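Collecting the hard way

The engineer who runs data collection at Nellalari does not oversell it. "It's a lot of hours for a modest result," she told me before I had my notebook open. Her group is recording examples of an arm handling household objects, to train a system they call Ornura. So far they have kept 474 runs. The plan says 600.

I asked what happens to the runs they don't keep. "They get thrown out, mostly. Sometimes I'm not sure they should be." That seemed to me a large thing to be unsure of – a system shown only tidy successes may have little idea what to do with a mess. She agreed, up to a point. "We argue over it. The table is messy on purpose. Cables are awful, and a lamp base is tall enough to get in the way."

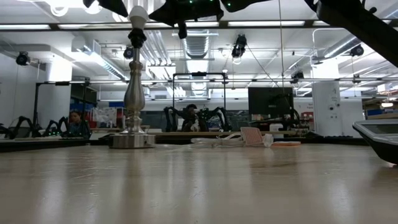

Who decides what counts?

Four people label the runs, and they don't always agree. When I asked how often, she said she would have to look it up. A partner lab, Drendasar, uses stricter rules, so the two collections can't simply be merged.

Would Ornura cope with a kitchen it had never seen? "I wouldn't promise you that," she said. "I'd want to test it in 11 of them first." No kitchens have been booked.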